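Etch marks or stains on a marble worktop?
Kitchens and Worktops
Posted by Rako, May 13, 2026

We moved in last April and the kitchen came with marble worktops, which I had never lived with before. I now have dull patches near the hob and a ring where somebody left half a lemon overnight. The previous owners left a bottle of stone soap called Betarine under the sink and no instructions. I have used it on everything and the patches look the same as before.

A local firm, Jadonska, quoted me 182 pounds to come and look at it and repolish the worst bits. Before I pay that I would like to know whether these marks are stains or damage, whether I can do any of it myself, and whether sealing would have stopped it. The marble is dark brown with white and cream veins, and there are some reddish patches in it which I assume are natural. I can feel a slight roughness on the lemon ring if I run a finger over it, but not on the patches by the hob.

Birgit Stöcker
3256 posts

The lemon ring is an etch. Marble is mostly calcite and acid eats into it, so lemon, vinegar, wine, tomato and most limescale sprays will take the polish off. No soap will bring it back because there is nothing there to clean away. A stain is different: something has soaked in, and it normally looks darker than the stone around it and feels smooth.

Dark marble shows etching more than white marble does, and the marks come up paler than the rest. Heavy veining helps to hide them. Mine is much the same colour as yours.

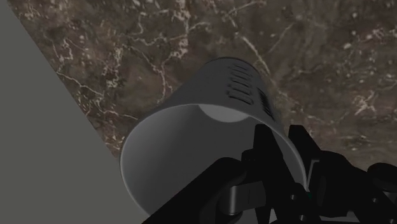

Dark brown marble with white and cream veining.

For the patches by the hob, try this first. Wipe the area with warm water and a drop of washing-up liquid, rinse twice, dry it with a towel and leave it for an hour. If you have been using stone soap every day without rinsing, you may only have a film of soap on top, and it will come off. If the patches are still dull after that, put a lamp low down at one side and look across the surface. Film looks streaky. An etch has a clear outline, often drip-shaped.

A light etch can be worked out with marble polishing powder. You want the sort sold for calcite stones, not the granite one. Sprinkle on a little, add water to make a thin paste, and rub with a damp felt pad for two or three minutes. Rinse and check, then repeat if needed. Do a test in a corner behind the kettle. If you can feel the mark with a fingernail, the powder will not be enough and you need somebody with diamond pads, so for the lemon ring the quote may be worth paying.
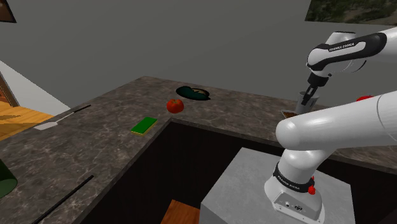 As for sealing, it slows down oil and coffee soaking in but does nothing against acid. People get sold sealer as a cure for etching and then feel cheated. Put a few drops of water on the stone and leave them for 20 minutes. If it has gone dark underneath, it wants sealing. If not, leave it alone. Mine gets done once a year.

Ask Jadonska whether the 182 comes off the bill if you go ahead.

Pirjo Salminen
6 posts

Agree with most of that. I had mine honed to a matt finish and the etches hardly show now. It did change the colour though, it went a lot lighter, and my husband still prefers how it was.

Nagano

Just use a chopping board.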